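[Orkmont-Announce] Podcast feed move and the February horror retrospective

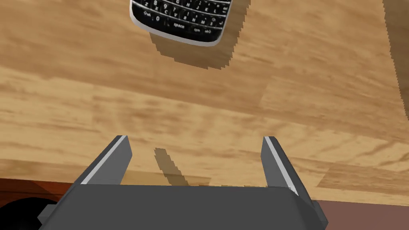

Message 777
From: Inês Baptista
To: Orkmont-Announce list members
Date: 2018-10-03
Re: Feed address and archive access

Dear members,

Thank you to everyone who wrote in response to Henrique Fonseca's message, which is quoted in full at the end of this one. The questions fell into a few groups, and I will answer them in turn on behalf of the Orkmont Film Podcast Network.

Feed address. The Vasconcelos Late Show and Drakeck Double Bill will both move to the Peteo hosting service at the end of this month. Subscribers using the directory listing do not need to take any action. Subscribers who entered the feed address by hand will need to replace it, and the new address will be posted to this list on the day of the change. The old address will redirect until February, after which it will be closed.

Archive. Episodes recorded before the change will remain available without charge. The commentary tracks are a separate matter. Two of them contain music that was cleared only for the original host, and these will be withdrawn until new permission is received. Members who have already downloaded them may of course keep their copies.

Retrospective. The program for February is devoted to low-budget horror made for television. Henrique has proposed nine titles, and the hosts have accepted all of them. Several members asked whether the panel episodes would include plot details. They will, and each will open with a spoken notice to that effect. Listeners who prefer to see the films first will receive the running order on this list in advance.

Listener comments. We continue to accept recorded comments for the closing segment of each episode. Please keep them under two minutes and state the name you would like used on air. Comments sent as text are also welcome - the hosts read as many as time allows - but we cannot promise that every one will be included.

Replies to this message go to the whole list. Please write to me directly on matters concerning your own subscription.

Sincerely,
Inês Baptista
List Administrator
Orkmont Film Podcast Network

Henrique Fonseca wrote:
> Dear all,
>
> As the list now has 2574 subscribers, I would like to give early
> notice of two changes. The first is the transfer of both shows to
> Peteo. The second is the theme for February, for which I have
> prepared a list of nine television horror films. I have tried to
> favor titles that have not been covered on Drakeck Double Bill.
>
> Please send questions about either item to the list so that Inês
> can answer them together. Suggestions for guest panelists may be
> sent to me.
>
> Regards,
> Henrique Fonseca
> Programming, Orkmont Film Podcast Network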